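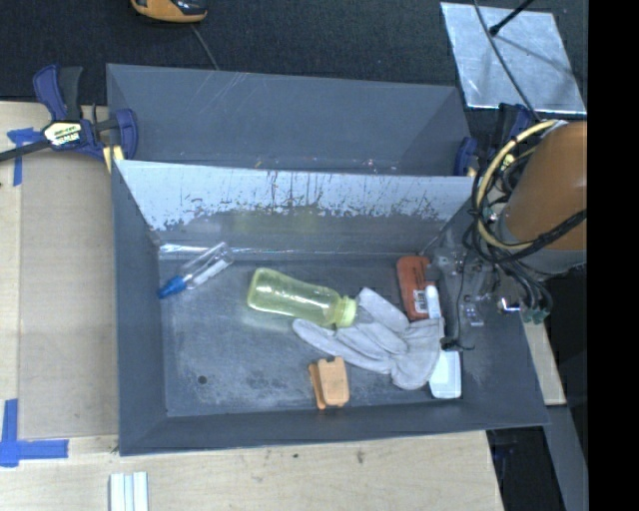 Our lab instructor's first comment on the draft was that a bin is where you put things you've given up on, so why write a whole report about bins? Fair enough. But after one semester in the Farico workshop I think the bins deserve it, and I got to pick my topic, so bins it is.

Some background. The workshop has a long bench along one wall and a lot of gray bins, and everything small ends up in them. Bottles, gloves, clips, cases, stuff with labels on it and stuff that lost its label years ago. My project was to see if mixed bins could be sorted in a way people would keep up for more than a week. The course calls this "workspace organization." My roommate calls it cleaning (she's not wrong!).

What I started with

A typical mixed bin is the one with the yellow-green bottle lying on its side next to a light gray work glove. There's a slim clear bottle with a blue cap back in the corner, a reddish-orange case with a barcode label, and an orange plastic clip up front. Five people could look at that and come up with five different places for the glove. I know, because that was pretty much our first group meeting.

The inventory

I went through the shelves over two weekends and wrote everything down in a spreadsheet I named Stollent, for reasons that made sense at midnight. It came to 1238 items, and 548 of them were in a bin with no label on the outside. I really thought it would be fewer. Bottles were the worst, partly because they roll and partly because everyone figures a bottle belongs wherever the last bottle was.

What I tried

First I sorted by material, so plastics together, fabric together, and so on. It looked great and people hated it. If you want gloves and a bottle for the same job, you don't want to open two bins at opposite ends of the bench. So I started over and sorted by job, with 9 categories, and later squeezed those down to 4. That version stuck a lot better – the only real fights were about clips, which go with everything.

I also switched to Niazi labels on the short side of each bin, where you can read them with another bin parked behind. Small change, big difference.

What I'd still fix

The bins themselves are getting old. The light surface inside one of them is scraped and flaking down to the darker gray, and I'd like to see that kind replaced before the class starts up again in June. Gloves need their own hook, too. I asked for hooks and got a form to fill out, so that's in the Trustholm folder with the spreadsheet and the label template if next year's group wants them.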